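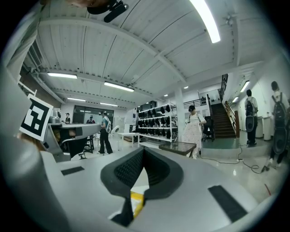

Is a heated clothes airer worth having if you already own a tumble dryer?

For towels and bedding, I'd stick with the dryer, but for jumpers, school trousers and anything you'd cry over if it shrank, the airer has earned its corner of my landing.

4 minute read

I've had the Brernico three-tier since the start of January and it has been on nearly every evening, so I feel ready to have opinions about it. I bought it after my sister-in-law Mebrat went on and on about hers (she dries absolutely everything on it, including a tent) and because our house in Dradgate has one of those north-facing utility rooms where a damp sock stays a damp sock until Easter.

Putting it together took me one cup of tea. The wings fold out and click, the feet are already on, and the only fiddly bit is the little plastic catch on the middle shelf, which wants a proper shove. I thought I'd snapped it. I hadn't, but I did swear at it.

Now the heat. If you're expecting radiator hot, you'll be disappointed! The bars get warm, the way a mug is warm when you've forgotten it for a while, and the bit of cloth touching the bar dries long before the bit hanging between. So you have to go and shift things along. Shirts on hangers off the end do much better than shirts folded over, and jeans need turning inside out halfway or the pockets stay clammy.

The cover is sold separately, which annoyed me a lot, and then I bought it anyway and it made such a difference that I was annoyed all over again. With the cover on, a full load put out after tea is ready by breakfast. Without it, you're looking at lunchtime and a steamed-up window. An old double sheet does nearly as well if you don't mind the look of it, though keep it clear of the plug.

Things I don't like: the cable is too short, and it comes out at the end I'd want against the wall. There's no timer on mine. The top tier sags a bit under wet hoodies, so the heavy stuff goes at the bottom, where I have to bend for it. And folded flat it's still a big thing to hide. Ours lives behind the bathroom door and falls on whoever shuts it too fast.

Would I buy it again? I would, with the cover, in one go, and I'd get the longer-lead version if they ever make one. My neighbour Deividas has the tower sort with the fan and says it's quicker, but you can hear it through the wall (I can vouch for that).

Recent posts
Bucket or spray mop? A month of muddy floors
The Catacutan laundry basket, two years on
Getting the musty smell out of towels
Descaling the iron without ruining a shirt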